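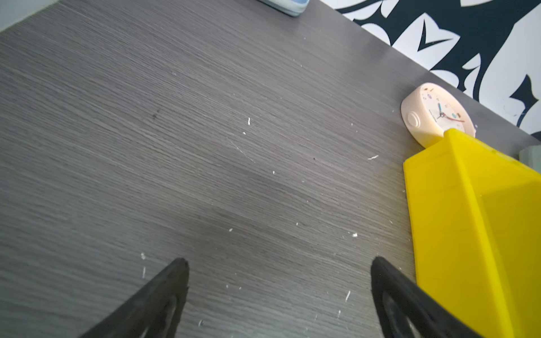

CEVPORT, 17/06/2024
By Azra Ristić

Gadgets > Opinion > E-Readers

Print this | E-mail this

I have used the same e-reader for nine years. It turns pages, holds a charge and shows black letters on a gray screen. Hullier would like me to replace it with the Calimlim, which has 64 gigabytes of storage and no buttons.

The storage I can live with. Dropping the page buttons is a mistake.

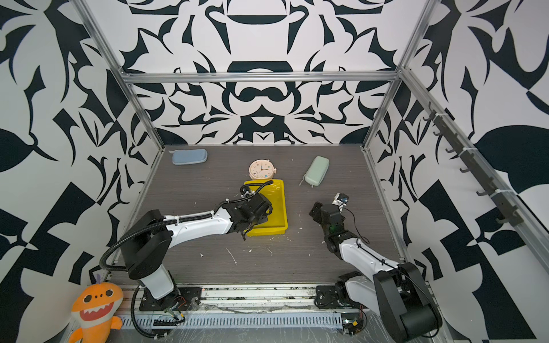
A yellow tray on the gray tabletop.

A touch screen works fine until you read with one hand, or in gloves on a cold train platform in October. Then every page is a stretch of the thumb, and every stray touch opens a menu. My neighbor Costel returned his after 15 days for this reason.
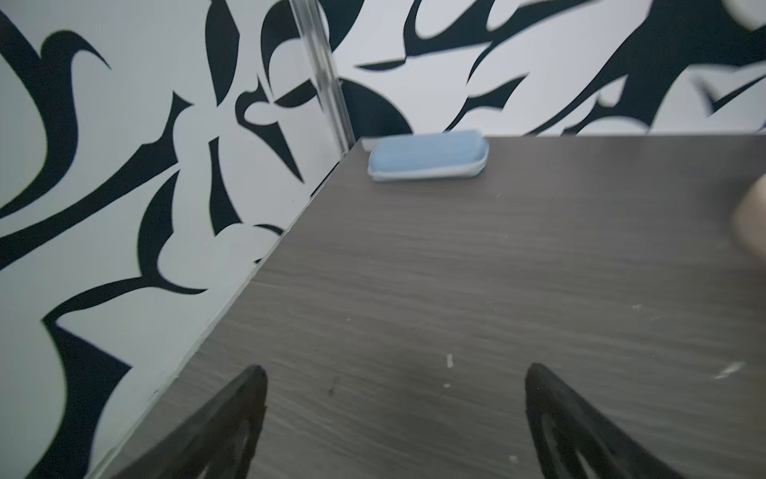 Hullier says buttons add cost and can wear out. Mine haven't. I would pay more for a model with 2 of them, and I suspect many people who read every day would too.

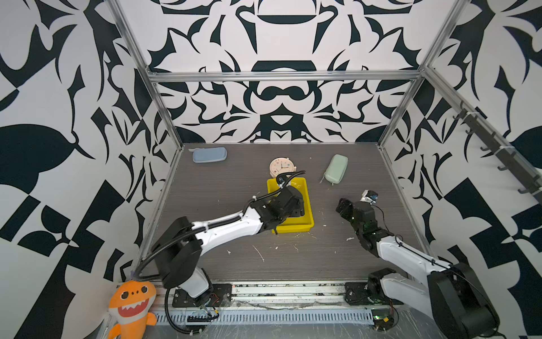
What I would buy instead

A plain reader with buttons, a battery that can be changed at home, and no store ads on the lock screen. Clastetby used to sell one. I wish they still did.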